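The case for a plain rack

Most workshops I have visited store their metal stock badly. The bars are in a tube in the corner, the plates lean against a wall, and the small blocks, which get used more than anything else, live in a drawer or a biscuit tin. People who would never leave a chisel edge-down on concrete will tip machined blocks into a tin and shake it to find the right one.

I think small metal blocks should be kept in open racks on the bench, where they can be seen and lifted out one at a time. I also think the rack should be cheap and light, and that you should make it yourself before you spend money on one. I held the opposite view for years, so I will try to be fair to it.

The usual argument for drawers is dust. A closed drawer keeps grit off the faces, and grit between two flat faces is bad news. That is true as far as it goes. But drawers collect grit as well, and they hold on to it, as anyone who has run a finger along the bottom of one will know. Blocks in a drawer also slide each time it is opened. Last October I went through a steel cabinet of mine and found marks on the corners of almost 85 pieces. Nothing had been dropped. They had knocked against each other every time I wanted a pencil.

A rack stops that. Each block has a place and a divider or a rail to hold it there, and it only moves when somebody picks it up. You can also see what is missing. With a drawer you find out that a size has gone when you need it, usually late in the day.

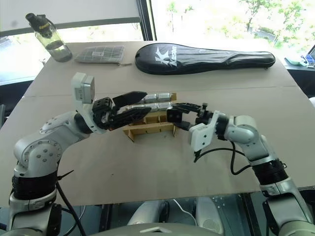
The next objection is that cardboard and thin wood are not serious materials for a workshop. I would say they are good materials for this job. Cardboard does not scratch metal. It can be cut with a knife on the kitchen table, and slotted dividers need no glue if you cut the slots to a snug fit. If a slot is wrong you throw the piece away and cut another. My first one took an evening and cost nothing, and it lasted 19 months before the front rail went soft.

After that I bought a proper one. The Duman bench rack is powder-coated steel, it was the best reviewed of its type, and I disliked it within a week. Every block went in with a clank. The coating wore off the lips of the shelves and then the bare edges began to mark the blocks, so I lined the shelves with felt, and the felt held swarf. I had paid a fair sum to end up with something worse than a box. The Onen version is plastic and quieter, but the spacing is fixed, and it suits none of the sizes I use.

Thin wooden strips sit somewhere between the two. They take more time than cardboard and need a bit of care to get square, but they let you go up a level. A rack with rails and tiers takes up much less bench than the same blocks laid out flat, and bench is the thing we are all short of. Short legs help too, as you can get a brush underneath.

I would not go too high. Metal is heavy for its size and a tall rack of it wants to go over. Keep the biggest pieces low down, leave room for fingers on both sides, and do not fill every space just because it is there. A rack packed tight is hard to get anything out of, and people start pulling at blocks sideways, which is when they drop them.

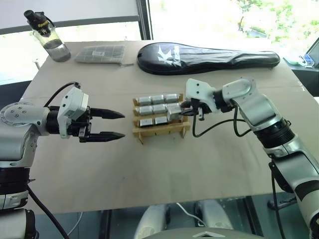
Where you put it matters as much as what it is made of. I like a rack in the middle of the bench while I am working and at the back when I am not. Near a window is best, because brushed metal looks much the same from one size to the next under a strip light. Cover the bench with card as well. It is kinder to a dropped block than bare wood or steel, and it can go in the recycling when it gets oily.

There are limits to all this. Precision gauge blocks belong in their case with a film of oil, and I would not leave those in the open for an afternoon. A damp shed is another matter too, and if yours is damp then a lidded box may be the right answer. I am talking about ordinary stock and spacers in a dry room.

For those, I would start with a cardboard box and a sharp knife. Use it for a month and see which sizes you reach for, then build the wooden one around them.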